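Wostirus opens a second room for teaching cloth folding by hand

2023-06-11

By Rosalba Leone

The robotics company Wostirus has opened a second work room in Drastau where people show folding tasks with hand-held grippers. The room started its regular shifts this month. It is used by the same team which until now worked in a smaller place on the other side of the town, and the older room will stay open until October.

The work in Drastau is for a project with the name Plostik. Its purpose is to collect many short recordings of simple work with cloth, for example folding a shirt in half, laying a towel flat or turning a sleeve the right way out. An operator holds one gripper in each hand and does the task at a table, at normal speed. The grippers carry cameras and markers, and from these the position of each hand is calculated afterwards. The robot itself does not need to be present during the recording.

Wolfram Ostermann, who leads the project, told me that the company first tried remote control. An operator stood in front of two robot arms and moved a smaller pair of arms, which the big ones copied. "It was good for boxes and cups," he said. "With cloth it was too slow. You feel nothing in the fingers, and a T-shirt needs very small corrections all the time." Remote control is still used for a part of the programme, mainly for heavier objects and for tests where the arm has to stay inside a fixed space.

In the last full month of work in the old room the team made 3,118 recordings. Of these, 532 were taken out at the first check. The usual reasons were that the marker could not be seen for too long or that the cloth had left the table. Mr Ostermann would like to see fewer losses of this kind and has changed the order of the work. Each operator now looks through the first recordings of the shift before continuing, and the person at the next table looks at them too.

New operators receive two days of training. On the first day they practise only opening and closing the gripper on a flat piece of fabric. This sounds easy, but the fingers of the tool are wider than human fingers and they take hold of two layers very quickly when only one is wanted. On the second day the trainees learn the list of tasks and how to begin and end a recording. After that they work in shifts with a break every 60 minutes. Some of them told me that the wrists are tired during the first week and that it becomes better when you learn to keep the elbows low.

The fabrics are chosen by Zeng, a small supplier which also washes and sorts them. There are nearly 70 kinds in the store at the moment, from thin lining to thick towel. Dark colours are the least popular with the operators. On a black cloth the folds are hard to see, both for the eye and for the camera, and an edge is easily lost. For the same reason Mr Ostermann wants more of them in the collection. A robot which has learned only from bright towels will have trouble in a real laundry, he said. 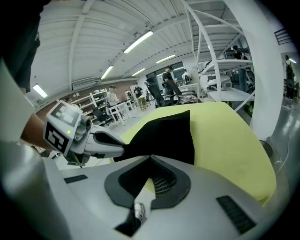
Black fabric at a pale yellow-green table, held by a hand-held gripper. Other people are at work behind.

The tables have different colours and heights on purpose, and the lights stay on during every shift. Visitors are asked to walk along the wall and not between the tables while a recording is running. Talking is allowed. The sound is not kept.

The first robot trained with the Drastau recordings is being tested at another Wostirus site. It has two arms, and its fingers have the same shape as those on the hand tools, so that the movements can be passed on without much change. Mr Ostermann did not want to give results yet. He said that folding a towel goes well on most days and that shirts are still difficult, especially the moment when the second sleeve must be brought over.

The company is looking for more operators for the evening shift. Experience with robots is not required, but applicants should be able to stand for longer periods and to work with both hands. The training days are paid. Applications can be handed in at the front desk in Drastau, and the next training group will begin when enough places are filled.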